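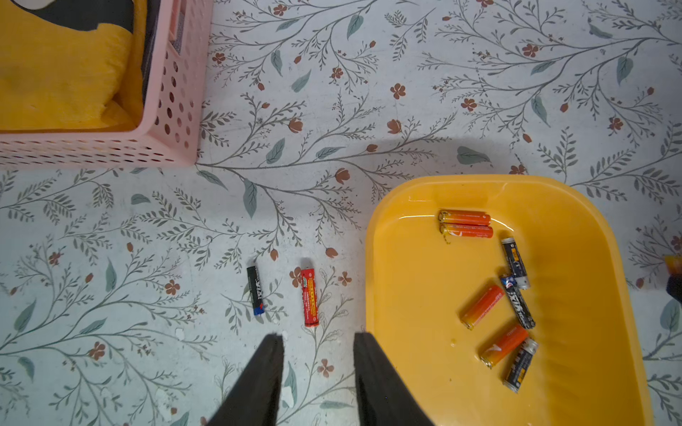 Olesia Ivanyshyn wanted to know whether a meditation timer that costs more than her first office chair would make her a calmer person, and whether she could put it through as a business expense. The Urkero has been getting letters like hers from people in finance all year, so we may as well take both points on the product page. Calmer, possibly. Expenses, ask your accountant, and do it before the first session.

Urkero Desk Timer
By the Fulitz shop desk
December 11, 2021
42 shares | 9 comments

The Urkero is a small round timer for people who have been told by a coach, a spouse or a cardiologist to sit still. You turn the top to set a session, put it down, and close your eyes. When the time is up it sounds a single low tone. It has no app. It will not send your heart rate to your manager or give you a badge for breathing.

Sessions run from 2 minutes up to 42. The short setting was put in for traders, who asked for it, and then asked if it could be shorter. We said no. The long setting was put in for whoever is left in the building after the bonus letters go out.

We have carried three timers over the years and this is the one that stays on our own desks. The Kamata was prettier, but its chime sounded so much like an incoming call that people apologized to it. The Josenau had a voice. We don't miss the voice.

What it does

Sound: one tone, with a volume wheel underneath. At the lowest setting it can be heard by you and not by the person at the next desk, who is also pretending to read a report.

Power: rechargeable, good for 200 sessions on a charge. At the rate most of our customers report, that takes them well into retirement.

Light: a faint ring that dims as the time runs down. It can be switched off, and should be if you are the type to peek.

Lock: hold the top for 9 seconds to cancel a session early. The delay is deliberate and has drawn complaints from two law firms.

What it won't do

It won't raise returns or fix a bad merger. Several leadership courses now hand one out on day one, and we're grateful for the orders, but a boss who shouts before sitting quietly can still shout after. The timer only knows how long you sat there.

In the box: timer, charging cable, felt pouch, and a folded card of instructions that can be read in well under one session.

Returns are accepted in December and any other month, provided the pouch comes back too. People keep the pouch.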